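Clodbridge Shared Kitchen — Members' Meeting

April 29, 2023

Present: 11 members. Apologies were received from the Worcombe members, who sent written comments on the storage question.

## 1. Minutes of the January meeting

Accepted with one correction. The rack by the back door was listed as going to the upstairs cupboard. It was moved to the pantry and should stay there.

## 2. Matters carried over

The dripping faucet at the second sink has been fixed. The cost was $40, paid from the kitchen account.

The labels for the dry goods shelf have not been printed. Two members had each thought the other was doing it. The secretary will print them before the next meeting.

The missing lid for the big stockpot turned up in the Lobo room with the craft supplies. It has been washed and put back.

## 3. Bowls and containers

Most of the meeting was spent on this item. The Worcombe comments were read out first. They asked that bowls be sorted by size and that the odd ones be given away.

Members agreed that the low cupboard is too full. Bowls are being stacked inside containers of a different shape, and the stacks get stuck. One member had brought down a whole pile trying to get at the colander.

The question of clear against solid-colored containers came up again. Several members prefer clear ones for anything left out on the counter, as people can check what is inside without lifting things or taking off covers. Others said that clear bowls are hard to see on a white surface and get knocked with an elbow. It was pointed out that this depends on the light, and that the rim usually catches some of it.
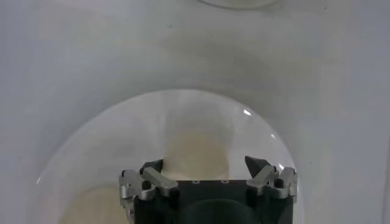
- Clear bowls will be kept for use on the worktop and stored on the open shelf.
- Solid-colored bowls go in the low cupboard, largest at the bottom.
- Nothing is to be stacked more than 4 high in either place.
- Anything chipped or cracked goes in the box by the door for disposal. Please do not put it back on the shelf "for now."

One member asked whether the open shelf could hold the weight. It was put up by Travgate when the kitchen was refitted, and the paperwork is in the blue folder. The secretary will look up the load limit and post it on the side of the shelf.

The proposal to give away the odd bowls was put off. Some of them belong to members who were not at the meeting. A note will go on the board asking people to claim what is theirs.

## 4. Worktops

There was a short discussion about items being left on the worktops at the end of a session. Everyone agreed that surfaces should be clear at closing — including the end by the window, which has turned into a place for mail and keys.

Food left out under a bowl or a cloth must have a name and a time on it. Food with no name can be thrown out by whoever closes up. One member objected that dough sometimes has to sit overnight. It was agreed that overnight dough is allowed if it is written on the board.

The request for a second cutting board rack was approved, up to $26.

## 5. Cleaning supplies

The supply of dish soap is fine. Scrub pads are low. There was a complaint that the rough green pads are scratching the clear plastic items and leaving them cloudy. Soft sponges will be bought for those and kept in a separate tray. The rough pads stay for pots and baking sheets.

Dish towels are to go home with whoever closes on the last session of the week and come back washed. The sign-up sheet has been moved to the inside of the pantry door.

## 6. Other business

A member asked if the Lobo room could be used for packing on market mornings, as the kitchen gets crowded. No objection, provided the tables are wiped down and the floor swept afterward.

The key code will be changed. Members will be told the new one in person and it should not be sent by email.

## Actions

- Secretary: print shelf labels; find and post the load limit; put up the note about unclaimed bowls.
- Supplies: buy soft sponges, scrub pads and the cutting board rack.
- All members: remove personal items from the low cupboard before the next meeting.

The date of the next meeting will be posted on the board.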